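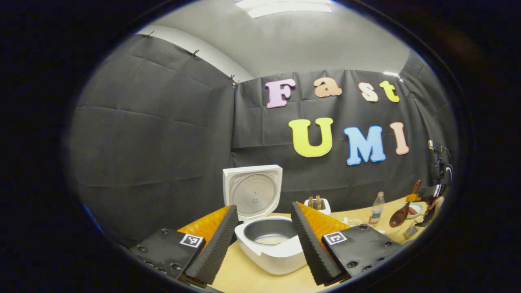

Figure 3.1 Rice cooker with the lid up, on a wooden tabletop.

Chapter 3
Reading a Listing

Before you start: have chapter 2 handy, esp. the part on lot lines. Bring a calculator.

A listing is an ad. Start there. The seller's agent wrote it, the seller pays for it, and every line in it was picked to get you through the front door. Still useful. Most of the hard numbers you need early on are in it somewhere, usually near the bottom.

What this chapter covers: floor area and how it gets measured, lot size, what stays with the house and what goes, days on market, price changes. Taxes wait until chapter 4.

Take the Gindeck listing, which we'll use all the way through. Two-story house on Girkov Road, 2,470 square feet, asking price cut once in May. Sounds big. But read the small print and 300 of those square feet are a finished basement room, and not every county lets you count that. Take it out, divide the price again. Different house, on paper anyway.

Then the garden. "Generous yard" is no measurement. The plat says 872 square feet behind the house, fence to fence. Write down the plat number and ignore the adjective.

Fixtures next. Rule of thumb: bolted, wired or plumbed in, it usually stays. Sitting on a counter, it usually goes with the seller. Gray areas are where people end up fighting, so look for a list of inclusions in the listing and then look for the same list in the contract. They dont always match. The contract wins.

Words to know before section 3.1:
Gross living area. Heated, finished space above ground, in most places.
Inclusion. Named item sold with the house.
Days on market. Counted from the first listing date, but a relisting can reset teh clock, so check the history too.

Warm-up. Pull any two listings from the same zip code. Work out price per square foot for both, first with the basement and then without. Keep your figures, you'll need them for the Hatatik worksheet at the end of section 3.2.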